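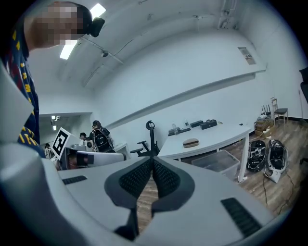 Nayeli Urrego wants to know whether the Storo grippers hold calibration through a full shift, and says her set from the previous hardware revision needed a reset after every backpack swap. Her comment came in under my first-impressions post, and it is a fair place to start the long-term review.

Short answer: mostly. Our Storo kit from Volletti arrived in December and has since logged 4000 episodes, all bimanual, at our Claldale site. The hand-to-hand transform drifted enough to fail the bundled check on 49 of those. Most of the failures fall in the first two weeks, before we started retightening the marker cubes at the start of each session. The mounting screws come without thread lock. Add your own.

Backpack swaps did not trigger a reset on this revision. Firmware updates did, twice, and the release notes mentioned it only the second time.

The grippers. The housing is light gray and wide across the top, with vent grilles set into it on both sides of the pad. Do not tape over the vents to keep dust out. Ulises Montoya tried it and the left unit throttled its frame rate until the tape came off. The dimpled rubber pads have good friction on cardboard and coated plastic. On bare glass they slip if the approach is off axis. Trigger travel is long and the return spring is stiff, so operators with small hands tire early. Volletti sells a softer spring, but it should be in the box.

Image quality from the wrist lens is adequate. The field of view is a full circle with dark corners, and the supplied undistortion profile works well out to the last tenth of the radius. Ceiling lights cause flare. Lock exposure manually.

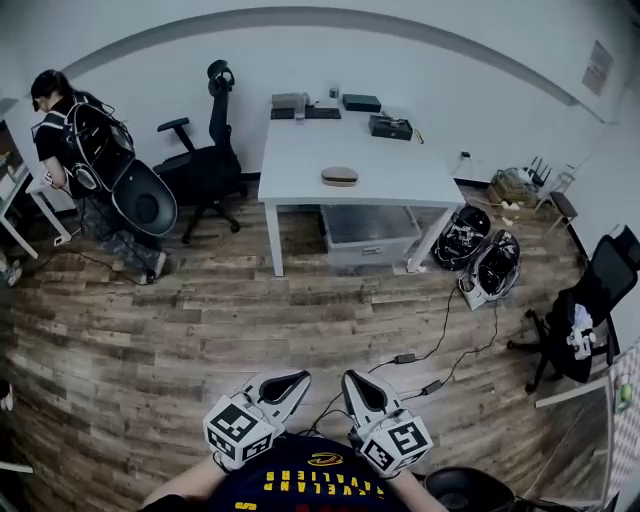 Cabling is the weak part. Each gripper is tethered by a thin black cable, and the strain relief at the gripper end is too short. One of ours went intermittent and was replaced under warranty, nine days door to door. Order a spare with the kit.

The backpack is bulky. Weight sits low and the straps are wide enough, but a seated operator cannot lean back with it on. We limit runs to 24 minutes and then change over.

Software is called Inga. It records, time-syncs and exports, and the export format is documented properly. Sync error between head and wrist streams stayed under one frame in every session I checked. The labeling tool is slow on long episodes and has no undo.

A second kit is on order. The service plan is 625 a year per kit and covers cables, pads and recalibration. I took it for the second kit only.

Updated 9th July: Inga now has undo in the labeling tool. It goes back one step.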